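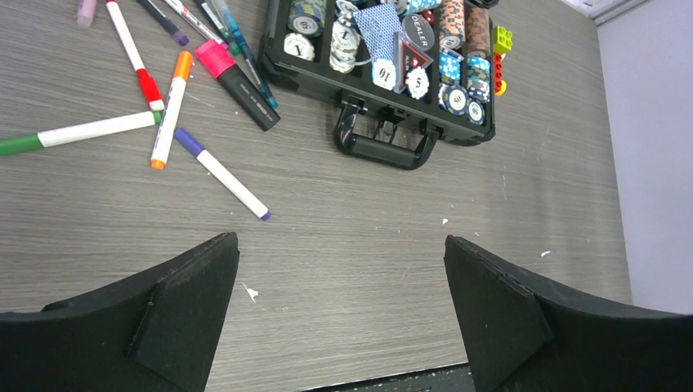 Chapter 4: Sorting small things

I once spent a whole wet afternoon in April looking for a pen. I was teaching a short course in Brultarthorpe at the time, and I had a register to sign, and there was not one pen on my desk that I could lay hands on. There were plenty in the room, mind you. They were under the papers, behind the kettle, in the pocket of a coat I hadn't worn since winter. By the time I found one I'd made up my mind to write a chapter on small things, and here we are!

So far in this book we've dealt with the big stuff -- beds, bookcases, the table itself. Big stuff is easy to be strict about. You know where your bookcase is. Small things wander, and they wander in company, so that a table with a few markers on it soon has pens mixed in with the markers and then a games case sitting open next to the lot. I find this oddly cheering to look at (it means someone's been busy), but it's no good at all when you want to eat your tea there.

What this chapter covers

We'll begin with the three words I use all the way through: group, home and stray. A group is a set of things you use together. A home is the one spot where that group lives. A stray is anything sitting outside its home. You'll meet plenty of other terms in other books, and Masaru Kuroda, who taught me most of what I know when we shared a workroom at Garnance, has a much longer list than mine. I've stuck with three and my students seem to manage.

After that we'll look at pens and markers, then at games with lots of loose parts, and last of all at the dreaded kitchen drawer. You can skip the drawer if you're short of time. I often do.

4.1 Deciding what belongs together

Most people sort by kind. Pens go with pens, markers go with markers, and that's that. It works well enough in a shop. At home I'd rather you sorted by job, at least to start with. The marker I use for labelling freezer bags lives in the kitchen with the freezer bags, and it would be daft to march it upstairs to join its cousins.

Colour is the other thing people reach for. A marker with a hot-pink cap, a red one, a teal pen -- it's very tempting to line them all up like a paintbox. Do it if you enjoy it! I did for years. But a cap only tells you what's inside if the right cap went back on the right pen, so try each one on scrap paper before you trust it.

Games are a different matter. A poker chip case is already a group with its home built in, and all you have to do is keep other things out of it. Rubber bands are the worst for creeping in, followed by pen caps. My old set came back from a holiday at Higuchi with a door key in it, and I still don't know which door.

4.2 Clearing a table, step by step

Take the open cases and boxes first. Check that only their own pieces are inside, shut the lid, and put them where they live. You'll get a surprising amount of table back.

Next, gather the pens and markers into one heap. Don't sort yet. Push any loose caps into the same heap as you go.

Now test and sort. Working pens go to their homes, dry ones go in the bin, and anything you can't place goes in a single small tub. I call mine the waiting tub, and I empty it once a month.

Wipe the table last, right into the corners. Little white specks and crumbs show up on some tops and vanish on others, so run your palm over it as well.

Try it yourself

Pick one table at home and give it 2 tries, a week apart. Write down which strays turn up both times. When I first did this, in 2019, my notebook had the same green pencil in it on both pages, and I ended up giving it a home by the telephone, where it clearly wanted to be. Keep your notes, as we'll need them again for the section on drawers.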